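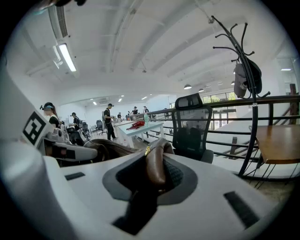 Brown leather up close, with our big room and its white beams behind

About Previer

We love bags. We love coats too, and scarves, and the tote that lives inside the other tote, and we have built a whole small company on the question of where all of it goes when people come in to work.

Previer helps offices, studios and schools look after the things people carry in with them. Most workplaces are planned down to the last desk and socket, and then 40 pounds of coats and backpacks walks in at nine in the morning and lands wherever it can. We come in, spend time with you, watch where things get put down, and then work out hooks, rails, shelves and habits that suit the people who use the room. Some of it is furniture. A lot of it is talking, moving a coat rack four feet to the left, and coming back a week later to see whether anyone is using it!

How we got going

The first job was for Bover, a design studio with one long room, one door and a single row of pegs behind that door. The pegs were always full by 8:30, so everybody who arrived later hung their jackets on chairs. We were asked for more pegs. We ended up putting a second rack at the far end, near the desks, and leaving the pegs by the door for umbrellas and wet things. It cost very little and it worked, and Bover told two other studios in the same street. That was the start of it.

Since then we have set up racks, shelves and bag spots in 183 rooms. The smallest was a piano teacher's hallway. The largest was a drawing school with nearly 500 students coming through in a week, most of them carrying portfolios that will not fit in any locker ever made (we tried).

Our own room

We work from the Singhal building, upstairs, in an open-plan room with a white ceiling and a railing along the edge of the mezzanine. We fell for it the minute we walked in. It has wood-look planks underfoot, pendant lamps, white desks and a couple of pale blue ones, and enough wall to try out a rack in one place on Monday and somewhere else by the end of the week. Come and see it if you are thinking of working with us – we would much sooner talk about hooks standing next to some.

It is also an ordinary workplace, with chargers and chair wheels and people who have just come in and want to sit down, so we get to live with our own ideas. A few have been dropped for that reason. Bag drawers under the desks lasted six weeks. You had to push your chair out, bend down and pull, and by the second week all of us had stopped.

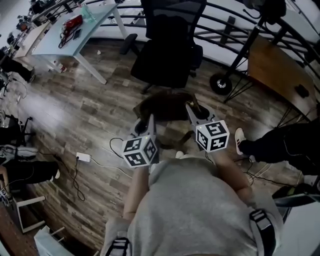
A brown leather bag on the floor by an office chair

About floors

People expect us to be strict about floors. We aren't! A soft leather bag next to your chair is easy to reach and hard to forget at the end of the day, and plenty of people are never going to hang theirs up. What we do look at is what else is down there. Cables and bag straps get along badly, and so do casters and anything with a long handle. In most rooms we suggest picking a side: power on one side of the desk, bags on the other, and a clear strip for feet. You can do that this afternoon without buying a thing.

For leather in particular, we like a low shelf or a wide rounded hook. A thin hook leaves a mark in a heavy strap, and in a jacket it leaves a little peak at the back of the collar that never quite goes away. Mesh chair backs are kinder than you might think, as long as the jacket is not heavy enough to tip the chair when somebody stands up.

What we offer

The Ovness visit is where nearly everyone begins. Two of us come for a morning, we watch people arrive, we measure, and you get a plan of the room with every hook and shelf drawn in. It costs $295, and there is nothing you have to buy afterward. If you want the plan carried out, we do that as well, using whatever racks you already own before we order new ones.

We also run a workshop called First Ten Minutes, for teams of 6 or more. It covers what happens between the door and the first cup of coffee: coats, bags, phones, water bottles, the red pouch that someone has left on the shared desk since spring. It is a lot of fun and gets surprisingly heated. Schools can book a shorter version for younger classes, with the pegs hung at their height. 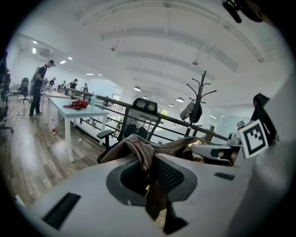

Kirsty Strachan wrote to us in December that she had disagreed with half of what we told her and was glad she kept the letter. Her team still hang jackets over their chairs, she said, "and I've stopped nagging them, but the coat rack is finally full of coats and I can see the meeting table again." She would like us to know that the gloves are still a problem.

We have been thinking about gloves ever since, Kirsty. There is a wire basket on trial at our end of the room and we will report back.

Getting in touch

Write to us with a few words on your room, how many people use it and what bothers you most about it. A rough sketch helps. We answer everything ourselves, usually within a couple of days, and visits can be booked for any weekday morning.

Page last updated 12 Jan 2021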